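Lynch Table-Top Arm: User Manual
Section 4. Teaching the arm to tidy up

Before you begin this section, please make sure you have worked through the mounting and power-up steps in Section 3, and that the arm will go to its rest position and come back again without complaint. If it won't, stop there and sort that out first, as nothing in the tidying programme will work well on an arm that doesn't know where its own elbow is.

We should also say a word about what to expect. A good many people who buy an arm for the home do so hoping that it will clear the breakfast things, sort the washing and pick up after the children, and we would dearly love to sell you one that did all that. We aren't there yet. What the arm can do, once it has been set up with some patience, is lift light, soft items from a clear table and put them in a tray. It is slow at it, and it will now and then miss. Most of our customers find it rather good company all the same, and several have told us that they learned more about their own kitchen habits from an afternoon's teaching than they had in years of wiping down.

4.1 Preparing the table

1. Choose a table with a plain, pale top if you have one. Patterned cloths confuse the wrist camera, and so do glass and anything highly polished.
2. Clear everything off it, including cups, phones and keys.
3. Wipe the surface and let it dry fully. Small marks won't matter.
4. Draw the curtains if strong sun falls across the table, and switch on the room light you would normally use in the evening. Shadows are fine so long as they stay put while you work.
5. Set the tray within reach of the arm, on the side away from the wall.

Note: If you move the table after teaching, even by the width of a hand, you will need to run the levelling routine again (see 3.6).

4.2 Choosing the first items

Begin with soft toys. They forgive a clumsy grip, they don't roll far, and if one is dropped on the floor there is no harm done. Socks and flannels come later – cloth has no fixed shape, and an arm that has just learned where the middle of a toy is will be quite at sea when the middle keeps moving. Leave crockery, glasses and cutlery out of it altogether.

1. Pick up to five items, each light enough to balance on two of your own fingers.
2. Put one of them on the table, well inside the reach line.
3. Press Teach and wait for the steady tone.
4. Guide the wrist by hand until the item lies between the fingers, then press Close.
5. Lift, carry the item over to the tray, and press Open.
6. Repeat with the same item in a new spot before you go on to the next one.

When the arm does well with single items, you may put two down close together. It is much the hardest part of this section, and you should expect to spend longer on it than on all the rest.

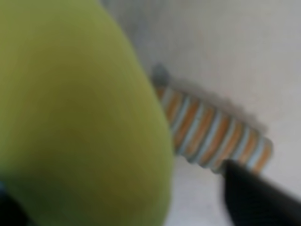

Go gently with the pairs, and don't be discouraged. An arm that has managed one toy perfectly well will often hesitate when a second lies near it, and may close on the wrong one or on a bit of each. Press Pause, move the items a little further apart, and try again. Once it has managed that, bring them back together by small steps. We keep a teaching table at our workshop in Prurkanstead, and even there, with people who do this all day long, pairs take up most of the morning.

Caution: Keep your fingers clear of the gripper whenever the light on the wrist is amber. The grip is weak by factory standards, but it can still pinch. Children should not teach the arm without a grown-up beside them.

4.3 Curved and awkward shapes

A ball or a block is much the same whichever way round it lies. A curved item isn't, and the arm has to decide where along the bend to take hold. The best place is usually the thickest part, a little to one side of the middle, with the fingers across the curve. If the arm takes hold near one end, the item will tend to swing as it is lifted and may slip out on the way to the tray.

1. Set the curved item down with plenty of clear table on every side.
2. Start each attempt with the fingers fully open.
3. Teach the grip at the thickest part first.
4. Turn the item by a quarter and teach it again, until you have covered 4 directions.
5. Press Save. The arm will run through its stored grips without lowering, and you can watch that it turns its wrist each time.

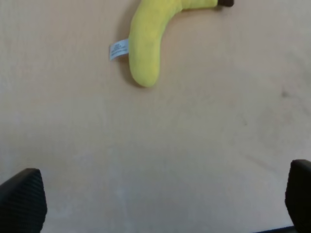

If the wrist doesn't turn between one stored grip and the next, the directions haven't been saved separately. Hold Save down for 5 seconds, until you hear the double tone, and teach the item again from the beginning. It is a nuisance, we know, and we hope to do away with it in a later release.

Note: Labels, ribbons and loose threads on toys can catch on the finger pads. Tuck them under where you can. There is no need to cut them off.

4.4 Letting the arm work by itself

After 40 saved grips the Run button will light up. You can press it sooner by holding Teach and Run together, though the results are likely to be poor.

1. Put a single item on the table and press Run.
2. Stand back, but stay in the room.
3. Watch the whole way to the tray. If the item drops, leave it where it is and let the arm look for it again.
4. After a second miss, press Pause and teach that position by hand.

Please try the same item in several places before you decide that it has been learned. Owners are sometimes disappointed when the arm tidies beautifully in the middle of the table and then dithers at the edges, but it only knows the places it has been shown, and those near to them.
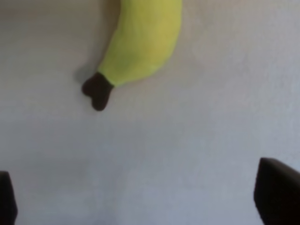
One owner in Rerkbridge wrote to us that hers had taken a fortnight to become any use at all, that she could still clear the table herself in a tenth of the time, and that she had no intention of sending it back. She asked whether it would ever manage the washing-up, and our answer, for this model, has to be no. The wrist isn't sealed against water, and wet plates are a good deal harder to hold than they look.

If you are moving up from a Zumberg arm, your old saved grips can't be carried across, as the fingers are a different width. Start again from 4.2.

To clear all saved grips, see Section 7. For fault tones and what they mean, see Section 8.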